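Regrasping without a table: notes on the Hudham runs

Most of February went on a single question: how much does a two-armed policy gain from being allowed to pass an object between its hands in the air, compared with putting it down and picking it up again? The second option is what our older Lehner planner did, and it is slow. It also fails on thin, round things, which land flat and then offer nothing to grip but a few millimetres of rim.

The training set is 534 demonstrations, all teleoperated, all starting with the part on the table in a random position. Iara Echeverría recorded the larger share and I did the remainder. The policy is an ordinary action-chunking transformer. It takes the head view and the joint positions and predicts a chunk of targets for both arms, gripper widths included. There is no force sensing anywhere in the loop. Contact has to be inferred from the gap between commanded and measured finger width, and that signal is noisy at low grip force.

The step that matters is the double hold, when both grippers have the part and neither has let go. Any error in the relative position of the wrists goes straight into the part as a twisting load. If the arms disagree by a small amount, the disc rotates about the line between the fingertips. If they disagree by more, it slips out.
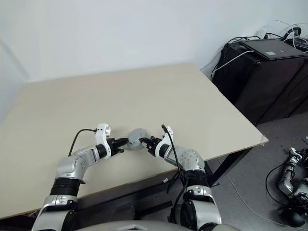
Double hold on the grey disc, fingertips of both grippers on opposite sides.

In the first version, which we called Zatine for want of anything better, each arm had its own output head. Training loss looked fine. On the bench the releasing arm tended to open early, and the receiving arm closed on a part that was already moving. Sharing one head across both arms removed most of this. What remained was cured by a change to the labels: we shifted the release command 2 control steps later in every demonstration, so that the policy never sees an opening gripper until the other has settled.

Evaluation was 19 starting positions, 5 attempts at each, same positions for both versions. Zatine dropped the disc at least once from most of them. The shared head with shifted labels had drops from only two, both at the far side of the table where the arms are close to full stretch. I suspect kinematics there and would not blame the learning, but I have not separated the two.

Things I have not tested: any part heavier than the disc, any part that is not rigid, and different finger pads. Vanetti sell a softer pad that might hide the wrist error altogether, and for that reason I would like the hard-pad numbers finished first.

The label shift is a fixed constant and was picked by hand. Iara is trying a version that sets it per demonstration from the finger width trace. The code for that is half written and currently breaks on any recording in which the operator regrasps twice.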